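October 2023

Notebook, bench 2, firearms side. Ama, I'm writing this up long because you asked what I did with the Prutwood casings while you were in court, and my bench sheet is a mess (coffee, sorry).

So these are the street casings from the Prutwood parking lot shooting, the one from May that got bumped back to us when the detectives came up with a second scene over by the rail underpass. 30 casings from the lot, 3 from the underpass. What they want to know is whether one gun was at both places. Pretty ordinary question, but the three underpass ones are beat up. I think cars had been over them before the officers got there with cones. One is squashed nearly flat at the mouth, and the heads on the other two are scratched to pieces.

I started with the lot casings because I wanted something easy. Sorted them by firing pin shape under the low-power scope and they fell into two piles pretty fast. Big pile has a round pin mark with a little drag tail at the bottom, small pile has a more squared-off one. I didn't need the comparison scope to believe two guns in the lot, but I ran it anyway and Noel Rivera did the second look without seeing my piles. He got the same split. He also grumbled about my labels, and fair enough, I'd written two of them so small that he had to get the magnifier out.

Then the underpass ones. Casing A (the flat one) I've parked. The head isn't bad but the primer is dented right across the pin mark and I don't trust anything I see in there. Casings B and C both have the drag tail! Breech face marks on B are decent on the left half, and I got a nice run of lines to sit next to lot casing 14. On C I could talk myself into it or out of it depending on how I turned the light, so C goes down as inconclusive unless somebody with fresher eyes likes it better than I do. Could you please take C cold, before you read my sheet? I know you're reading this first. Try to forget it.

Scope trouble, for the record. The left stage on the Bognár drifts again. You set focus, go to write something down, come back and it's sunk a hair. I tightened the collar, which held for most of an afternoon and then didn't. For the B comparison I put the lot casing on the left and the underpass casing on the right, checked focus before every capture, and redid the first two because they'd gone soft. If anybody swaps the sides, please write it down, I lost a good half hour in spring to a swap that wasn't on the sheet.

Also the light. I've been using the ring light for sorting and the side light for everything that counts. With the ring on, the scratches on B look like they could be breech face marks and they really aren't, they run over the top of the headstamp. Side light from ten o'clock, low, and they separate out nicely.
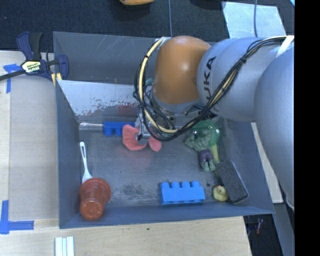 Casts next. I did one of the breech face on the Pundwood pistol, the one patrol took out of a trunk and which may or may not have anything to do with us. The gray compound set up fine, the brown one stayed tacky and I threw it out (old tube, check the date before you open another). Test fires from the Pundwood gun go in the tank tomorrow if the tank is free. Its pin looks round to me but I haven't measured anything, and I'm not saying a word to the detectives until there are test casings on the stage next to B.

Numbers for the database: entries went in under batch 534, one casing from each pile plus B. Noel wanted all of the big pile entered and I said no, best marked one only, that's how we've always done it. If you side with him I'll do the rest, but I'm going to complain the whole time.

I also moved the case notes over to Meso, and it ate my line breaks. Everything is there, just in one enormous paragraph. Use the paper sheets until I've cleaned that up. And the storage drive is down to almost 700 free slots for capture sets, so let's stop saving the blurry ones. Me included.

Still to do:
Casing C, Ama, cold look
Pundwood test fires, me
Call the scope people about the left stage
New brown compound
Bigger labels for Noel

Casings are back in the bench 2 locker, sealed and initialed, with A in its own box so it doesn't get squashed any flatter.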